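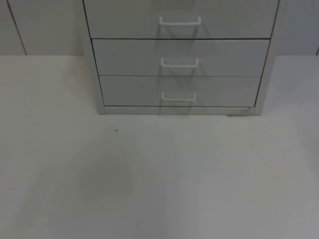
Light gray drawer unit with white U-shaped handles.

A toy library is a service that lends toys, puzzles and games to families, in the same way that a public library lends books. It may be a room of its own, a corner in a school, or a van which visits several villages. The borrower pays a yearly fee or nothing at all, and a loan lasts usually two to four weeks.

Collections are divided by age or by type of play. Small sets are kept in bags or drawers, large items such as ride-on toys on the floor. Each set has a card with the number of its pieces, and the pieces are checked at return. 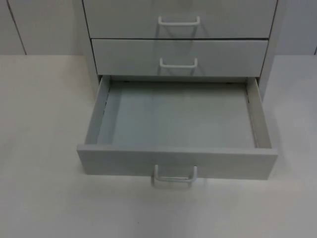
Missing pieces are the most frequent problem of the service. At the Pulletstead toy library, which has 370 sets, 56 were marked as incomplete in one year, and 17 of these were withdrawn. The others stayed in use – a set of blocks can be played with also when one block is lost, but a jigsaw puzzle hardly.

Opinions differ on whether the borrower should pay for a lost piece. Pulletstead asks for no payment. The Cuvard library keeps a small deposit, and gives it back when the membership ends. 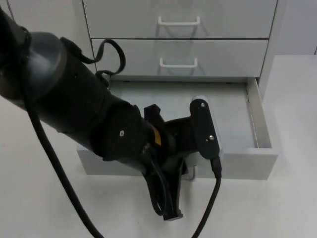

One parent in Cuvard wrote to the library's newsletter that the deposit had made her afraid to let the children open the box at all, and that she would prefer a higher yearly fee. The deposit was later cut by half, but it was not removed.

Cleaning depends on the material. Hard plastic is washed with soap and warm water, painted toys are wiped with a damp cloth, and fabric toys are often left out of the collection.
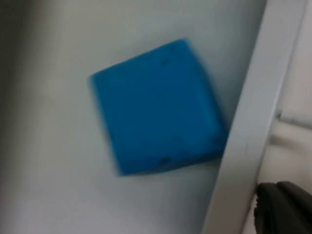

A blue square block.

Catalogs were first kept on paper cards. Many libraries now use a computer program; Cuvard moved its 103 sets to one called Fludent, and still writes the return date on a paper slip.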